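Certificate in Household and Workplace Ergonomics
Unit 8: Working Heights and Reach
Handout for participants
Tutor: Rattana Sriwong

Purpose of the unit

This unit deals with the height of work surfaces and the distance a person must reach while using them. It follows the unit on seating, and participants are expected to have read the notes on elbow height before attending.

Standing work

Elbow height is measured from the floor to the underside of the bent elbow, with the upper arm hanging freely and shoes on. For light work the surface should normally stand a little below this point. Fine work, such as sewing or the repair of small parts, calls for a higher surface so that the neck is not bent for long periods. Heavy work, such as kneading or planing, calls for a lower one.

A single fixed height will rarely suit everyone who shares a table. Where the surface cannot be adjusted, it should be set for the tallest regular user and a firm platform provided for the others. Platforms must be wide enough to allow a change of stance — a narrow step is a trip hazard and should not be accepted.

Reach

The area in front of the worker is divided into 2 zones. The near zone is covered by the forearm while the elbow stays close to the body. The far zone is covered by the whole arm. Items in constant use belong in the near zone, and the far zone is kept for those picked up now and then.
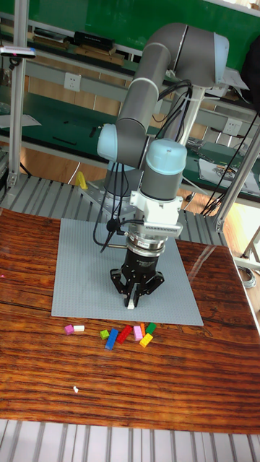

Figure 1. Wooden tabletop with a grey studded baseplate; gripper above.

Objects placed beyond the far zone oblige the worker to lean, and the load on the lower back rises quickly as the trunk moves forward. Storage above shoulder height should be limited to light items. Nothing heavy should be kept there, even for a short time.

Practical exercise

Participants will work in pairs. Each pair will measure standing elbow height, mark both zones on paper with chalk, and record the results on the sheet supplied. Allow 20 minutes. Measurements are to be given in centimetres.

Assessment

A written report on one workplace or kitchen is due in December. Reports should include a plan drawn to scale and should be sent to Napaporn Kaewkla at the unit office. Late reports will be accepted only by prior agreement.

Handout revised 11 June 2021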